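Lusteo opens its training rooms to visitors in Tapley

In October the company Lusteo opened its doors in Tapley for one afternoon, and people from the town could come and see how its staff teach robots to do small jobs at home. More than 1000 visitors had asked for a place on the list, but the rooms are small, so the groups were kept to 20 persons and many had to be put on the waiting list for spring.

The company moved to Tapley from Lullivness two years ago. It rents the ground floor of the old Vosevwood furniture store, and it has kept a part of the old furniture for its practice rooms. The staff told the visitors that a robot which has only learned in a clean laboratory will have difficulties in a normal home, where there are chairs in the way and bags and cables lie on the floor.

The tour started at two o'clock with a short talk in the entrance hall. After this the groups went to the practice rooms, and this was the part which most of the guests had come for. The staff do the daily work there without any robot arm. A worker takes one gripper in each hand and does a simple task with them, for example picking up a small thing and putting it down in another place. Each gripper has a white cube with black square patterns on it. With the help of these patterns the computer can follow where the gripper is and how it is turned. The movements are saved, and later the robot learns from them.

A task is short, but it must be repeated very often. Lusteo says that it wants 2000 good recordings of each task before it begins to train a robot with them. Recordings with a mistake are also kept, but in a separate place. One visitor asked if the work is not boring. The worker answered that the first hour is the hardest, and that the furniture is moved often, so the room does not stay the same for long.

The guests could also try the grippers themselves. For this a table with wooden blocks, spoons and cups was prepared in the hall. Most adults closed the fingers too fast and pushed the block away. The children were more patient, and a girl from the primary school in Tapley put five blocks on top of each other and got a strong applause from her group. The grippers are lighter than they look, but after some minutes the arms become tired. The staff change places every half hour for this reason.

In the last room a robot with two arms showed what it had learned. It put a folded towel in a drawer and closed it. With the second towel it needed three attempts, and the staff did not help it. A few visitors were a little disappointed by the speed, and one man asked when he can buy such a robot. The company did not want to give a date. First it wants to test the robots in 5 homes in Tapley and Lullivness, and families who are interested can leave their address at the reception.

There were also questions about privacy. Lusteo explained that all recordings from the practice rooms are made with its own staff, who have agreed to it in writing. For the test homes there will be a separate contract, and the families can ask to have their recordings deleted.

The next open afternoon is planned for spring. Entry is free, but it is necessary to register at the reception or at the town library. Children under twelve years must come with an adult, and the parking place behind the building is only for staff.

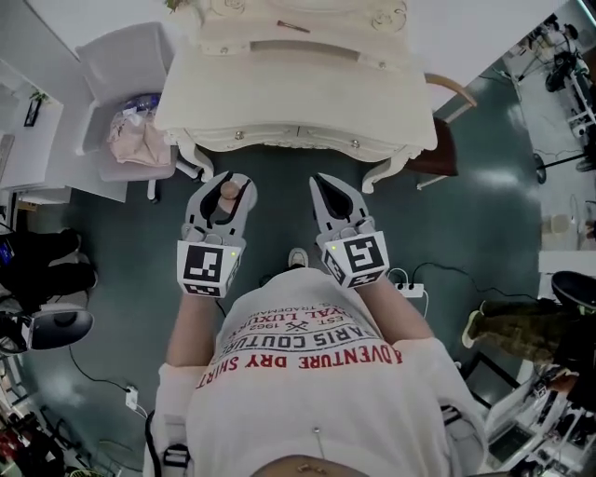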